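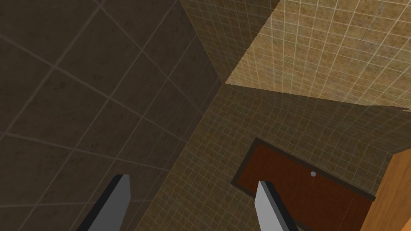
Teaching a Simulated Gripper to Know Which Way Is Up

Filed under: Student Work, Robotics & Code

Print this page | E-mail this page

Our project started with a simple question. If all a robot has is the view from its own wrist, can it work out how far its hand is tilted? We wanted to find out with a small network and a simulator, and it was a blast from start to finish!

We built everything in Brerix, the simulator our course uses, inside a room called Foulkes. The room has big tiles on one wall, small tiles on another and a reddish-brown door, so there are plenty of straight lines to learn from. We rendered 3,630 wrist views at random tilts and trained the network to guess the angle of each one. The fingers stay in view the whole time – we thought about masking them out and decided to leave them in.

The first version was off by 36 degrees on average, barely better than guessing. Then we found that our training code was flipping views left to right without flipping the angle labels (two evenings gone on that one). With the labels fixed, the average error dropped to 11 degrees, and when we added a second view from a slightly different pose it came down to 10.

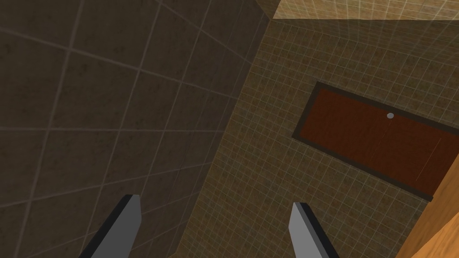
Esko Lappalainen asked after our talk whether the network had learned tilt at all, or had just memorized one room. He suggested we swap the tiles for plain paint and run the test again before claiming anything. It's a great question and we don't have the answer yet. Our test views came from Foulkes too, so the numbers only speak for that room.

Next we want to try Celdale, a room with no tiles on the walls, using the same trained network and no extra practice. If the error jumps, we'll mix both rooms and train again – the rendering only takes a night.

Nicanor Figueroa
June 4, 2022

We use cookies to remember your settings. Accept | Manage cookies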